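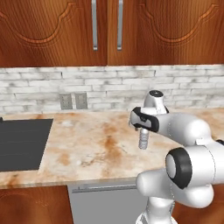

The Kitenano tariff won't bring the jobs back

Every campaign season somebody promises to tax imports until the factories reopen. Now it's a 10 percent duty on goods from Kitenano, and Clulby is supposed to cheer.

I don't buy it. The Ferri plant let 2,281 people go over 6 years, and plenty of those jobs went to machines down the road in Drideveck. What does a border tax do about that? It raises prices at the store, and the senator's speech skipped that part. 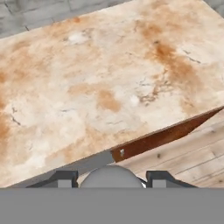 Adelmo Carbone writes that I'm too quick to give up, and that a bad deal is still worth tearing up.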